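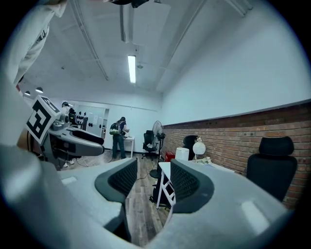

Malachy Noonan told me, after reading my first draft, that I was being far too kind to wooden floors. Fair enough! So let me say up front that I grew up on one and I still like the way they creak.

Figure 3. Wooden plank floor.

3.2 Why people put up with creaks

I talked to households in Grenthorpe, in 14 houses built before 1964, and I went in expecting complaints. I got plenty (one man had been stepping over the same plank since he moved in), but mostly I got stories. People knew who was on the stairs by the sound. Csenge Csizmadia told me she could tell her brother was home before he'd put his keys down, and she'd turned down an offer to have the boards screwed tight.

Malachy thinks this is just habit, and that anybody would take a quiet floor if it came free. I went back in August and asked exactly that. Three households said yes right away. The rest wanted to talk about it first, usually over coffee, and I've put those conversations in Section 4 with the notes from Anitz.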